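4. Comparing Grippers on the Tissue Bench

Read section 3 first. If you skipped it, the arm will let you know.

This section covers side-by-side trials of the Clevetti and Varnetti wrist grippers on the Vollton controller. Both fit the same mount and both come with a leaflet saying they are the better one.

4.1 Before you start

1. Power down the controller and wait 25 seconds. Counting fast does not help.
2. Seat the gripper on the mount and turn the collar until it clicks. A Varnetti clicks twice. The first click means nothing.
3. Load the profile for the gripper you fitted. The controller will happily run the wrong one.
4. Open and close the jaws 3 times in free air.

CAUTION: Keep fingers clear of the jaws during step 4. Lawal Effiong wrote this caution and would rather not discuss it.

4.2 Thread hold trial

5. Bring the gripper down beside the cleft in the tissue, under low speed only.
6. Take the suture thread between the jaw tips. Grip the thread alone. Tissue in the jaws voids the run, however nice the numbers look.
7. Park the second grasper above the tissue and leave it there. It will be wanted later and is easily offended by collisions.
8. Check the live view before pulling. You should be able to follow the thread from the jaw tips upward, with the second set of jaws clear of the surface.

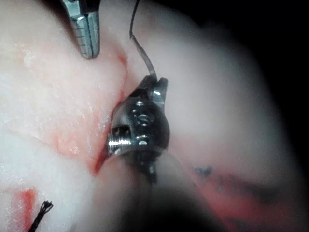
9. Apply tension in small steps and hold each one for 23 seconds.
10. Log any slip, including the ones you think were your fault.

NOTE: Old cut thread ends stay in the tissue between runs. Leave them alone. Shalini Agarwal lost an afternoon to tugging on one.

4.3 Swapping grippers

11. Release the thread, raise the arm and repeat from step 1 with the other gripper.
12. Retire the jaws after 500 closures. The Kaushik log sheet has a column for this, usually blank.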